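Part 2: Putting the scale together and getting your first weight

Okay, you've got the box open and you've read Part 1 (you did read Part 1, right?), so let's get the Pondus up and running. I've set up more of these than I'd like to admit, first for our own kitchen and then for half the family, and I wrote this section because the leaflet in the box is tiny and my eyes aren't what they were.

Give yourself an evening. The job goes quickly, but the warm-up doesn't, and you can't skip it.

What you need

The scale body and the steel plate
The power adapter
The 1170 gram calibration weight (it's the heavy little cylinder in the gray foam)
A soft cloth
A small bubble level, if you own one

Picking a spot

1. Find a surface that's flat and doesn't wobble. Push down on each corner with your hand. If anything rocks, pick somewhere else.

2. Keep it away from the oven, the fridge and any open window. Drafts are a bigger pain than you'd think! My friend Diễm Đỗ had hers under a ceiling fan and the last digit danced all day long.

3. Before you settle on the place, think about where the bowls, flour and cloths are going to live too. You want them within reach but not on the same surface as the scale. I keep mine on the other side of the room and I've worn a path in the floor.
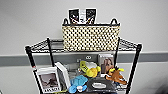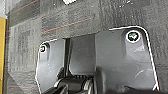

4. Set the scale body down with the display facing you. Leave a hand's width free on every side so big bowls don't touch the wall.

Leveling the feet

5. Turn all four feet clockwise until they stop. Don't crank on them, finger tight is plenty.

6. Now look at the bubble window on the back left corner. Unscrew whichever foot is lowest, a quarter turn at a time, until the bubble sits inside the ring. (The window on the older bodies is really hard to read, so use your own bubble level on top if you have one.)

7. Press on the corners again. All four feet should be touching. If one spins freely, bring it down until it just meets the surface.

CAUTION: Never lift the scale by the plate. The plate sits on four rubber posts and it'll come right off in your hands, and the body will land on your foot.

Powering up

8. Plug the adapter into the scale first and then into the wall.

9. Hold the ON key until the display shows all its segments, then let go. You'll see a row of dashes while it finds zero.

10. Leave it alone for 60 minutes. I mean it, no bowls, no poking, no seeing what your phone weighs. The sensor drifts while it warms up, and if you calibrate too early you'll be doing it all again before bedtime.

NOTE: If the dashes never go away, something's touching the plate. It's nearly always the adapter cord running underneath. Rok Stan sent me a whole worried email over that one.

Calibrating

11. With nothing on the plate, press ZERO. Wait for the little star in the corner.

12. Hold CAL until the display says LOAD.

13. Set the calibration weight right in the middle of the plate. Use the cloth to handle it, please. Finger grease adds up over the years.

14. When it says DONE, take the weight off. The display should go back to zero by itself.

15. Put the weight on one more time. You want to see 1170. If it's off by up to 2 grams either way, you're fine for bread and jam. Any more than that, go back to step 5 and check the feet, then calibrate again.

Weighing your first thing

16. Put your bowl on, press ZERO, and pour. My test is always the same: 375 grams of plain flour, which is what I use for a small loaf, tipped in slowly so I can watch the numbers climb.

17. Lift the bowl off when you're done. The display will show a minus number and that's normal, it's only remembering the bowl. Press ZERO to clear it.

CAUTION: Don't store anything on the plate overnight. A heavy pot left sitting there will wear out the sensor, and the warranty doesn't cover that.

Cleaning and changing the units is in Part 3.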